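3. Build and bench work on the hand-held gripper 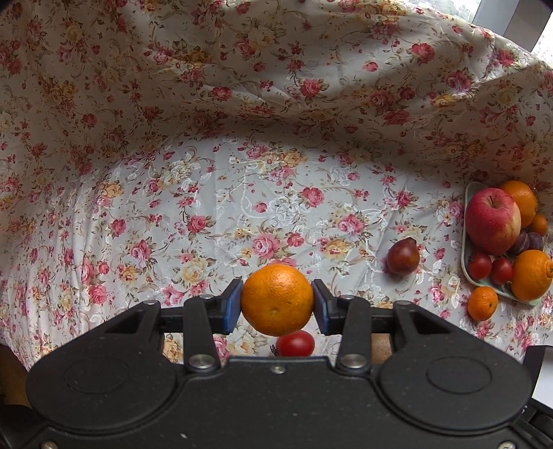
Clonska, February

Figure 2. The hand-held gripper closed on an orange citrus fruit. The blue-faced pads meet the peel from the left and the right.

3.1 Scope of the build

The gripper was built in a shared workshop at Clonska, with parts of the finishing work done at a kitchen table. The aim was a two-jaw tool that a person could hold and close by hand, and that could later be moved to a small arm with no change to the jaws. We refer to the tool as the Flaso gripper, after the name on the first set of drawings. The arm it is meant for is the Trenden arm, described in Section 4. This section covers the mechanical parts, the finger pads, the bench set-up and the handling trials done by hand. Control of the arm is left to the next section.

We set three limits on the design at the start. Every part had to be made or bought without access to a metal lathe. The tool had to come apart with one screwdriver. The fingers had to hold soft produce without an extra sensor at the pad. The third limit caused most of the rework and takes up most of the text below.

3.2 Linkage and body

Each jaw is carried by paired members, a straight inner link and a broad outer arm, as can be seen on both sides in Figure 2. The two members form a four-bar linkage with the body and the fingertip assembly. If the inner and outer members have equal centre distances and the pivots on the body are spaced the same as those on the fingertip, the fingertip stays at a constant angle through its travel. Our first version met this condition on paper but not in the printed parts. The holes closed up slightly during printing, and opening them by hand drill moved some of the centres. The effect was small at full closure and easy to see at full opening, where one fingertip leaned outward.

The second version was drawn with undersized holes, which were then reamed in a simple jig. The jig is a flat block with two hardened pins, one fixed and one in a slot, and each arm was clamped to it before reaming. This brought the left and right members close enough in length that we could no longer find a difference in fingertip angle with a small square. We recommend the jig to anyone copying the design, even where the printer is a good one. It took an evening to make and removed a fault that we had spent much longer trying to correct in the drawing file.

The outer arms widen into rounded bases at the body. The bases were made large so that the load from the jaw would be spread over a wide bearing face. Early arms had a narrow base and rocked on the pivot when the tool was twisted against a heavy fruit. Widening the base added mass near the hand, where it is easily carried, and let the upper part of each arm remain slim. The recess near the top of each arm takes out a little more material. We did not test an arm without it and make no claim for its effect on stiffness.

Fastening is by screws and pins. The larger screws at the lower ends of the inner links carry most of the load, and they worked loose in the first round of handling. Thread-locking compound stopped this but made the tool slow to take apart. In the present build the compound is used only on those two screws, and the rest are checked before each session. A printed cover with a raised front edge closes the central body. Its edge also served as a handy reference when lining up the pads, and we kept it for that purpose after the cover itself had been redrawn.

3.3 Finger pads

The pads went through more changes than any other part. Three facing materials were tried on the same fingertip assembly. The first was a foam sheet sold for lining drawers. It gripped well when new but took a set after repeated closing, and the jaws then had to travel further to reach the same grip. The second was a cast rubber. It held its shape, but the casting left a skin that slipped on waxed peel until it was sanded back, and the sanding was hard to repeat evenly from one pad to the next. The third is the blue facing now in use. It was cut from sheet and bonded to the pad, and it needed no further treatment.

The pads are set so that they angle inward against the fruit. With parallel faces, a round fruit touched each pad over a small patch near the middle, and any error in height made it roll up or down as the jaws closed. Angling the faces gives the fruit a shallow seat. The cost is a narrower range of sizes. A fruit much smaller than the seat is pushed along the pads as they close, and a flat object is held on its edges only. We accepted this for the present work, where nearly all the objects are rounded.

The upper edge of each pad is left dark so that it can be picked out from the contact face when the tool is in use. This was a minor choice, but it made it much easier for the person holding the gripper to judge how far the pad reached past the widest part of the fruit.

3.4 Bench set-up

Handling trials were done on a cloth-covered flat surface, with the same floral cloth carried up behind it as a backdrop. A printed cloth was chosen over a plain one. We wanted the recordings to include a background with strong colours of its own, among them pinks and reds close to those of some of the fruit. A method that separates the fruit from its surroundings by colour alone will do well on a plain white bench and may do poorly in a kitchen. The cloth also creases and folds, so the surface is not perfectly flat and an object does not always rest where a simple model of the table would put it.

The set of objects was mixed in size. An apple and large oranges stand at one end of the range, with cherry tomatoes at the other. Some objects were placed on a plate with a raised rim and others directly on the cloth. The two cases ask different things of the gripper. On the plate the objects touch and partly hide one another, and the rim limits how low the fingertips can go. On the cloth there is more room to approach, but a small object can be caught under the front of the body if the tool is lowered too far. In Figure 2 a cherry tomato lies just in front of the body while the jaws are closed on the larger fruit, which gives an idea of how little room there can be.

Light came partly from a window. We did not block it out. Glossy peel and tomato skin both show bright highlights under this light, and these move as the tool or the fruit is turned. The shaded folds at the back of the cloth add a second level of brightness to the same view. Sessions were held at different times of the day so that the recordings would not all share one direction of light.

3.5 Handling procedure

Each trial followed the same order. The gripper was opened fully and brought in over the object with the pads on either side of its widest part. The jaws were then closed until both pads touched, closed a little further to take up the give in the facing, and held. The object was lifted, carried to a second position and released. A trial was counted as complete only if the object was released without being touched by the other hand. Sessions ran to 44 trials, with a break after the first 30 so that the screws could be checked and the pads wiped down.

The person holding the tool was asked to close at an even pace and to avoid correcting the grip once lifting had begun. This is harder than it sounds. In the early sessions the wrist was often turned during the lift to steady a fruit that had been picked up off centre. Such corrections are useful in daily life but were unwanted in our records, as the arm in Section 4 has no equivalent motion. Trials with a clear correction were marked and kept in a separate group.

3.6 Observations

Large citrus gave the fewest problems. The dimpled peel offers the facing something to press into, and the fruit fills the seat between the pads. The main fault seen with these was a slow turn about the line joining the two pads when the fruit was picked up above its centre. Moving the tool a little lower before closing removed it in most cases.

Small fruit were less reliable. Cherry tomatoes tended to roll on the cloth when one pad touched before the other, and the roll was usually toward the open front of the jaws. Placing the tool so that both pads arrived together helped, but this depends on the skill of the person holding it. A narrower pair of fingertips, fitted to the same links, is being drawn for this group and will be reported separately.

The apple fell between these two cases. Its skin is smoother than citrus peel, and the stem hollow makes the upper part a poor place to grip. Holding it below the shoulder was steady, though on the plate the neighbouring fruit often prevented the pads from reaching that height.

3.7 Differences from the earlier design

The layout owes a good deal to the Munasinghe gripper, an earlier workshop build with the same general arrangement of links. Two changes matter for the results given here. The earlier tool used parallel pads, and it had narrow bases on its outer arms. When we fitted our angled pads to a copy of it, the roll during closing was reduced but the rocking at the pivots remained. Fitting the wide bases alone cured the rocking and left the roll. The two faults therefore appear to be separate, and a builder with one of the older tools can deal with either on its own.

Wear on the present build has been light. The reamed holes show no play that can be felt by hand, and the original pad facings are still fitted. The cover has been replaced once after a screw boss cracked during assembly. The drawing now has a thicker boss at that point, and the centre screw is tightened last.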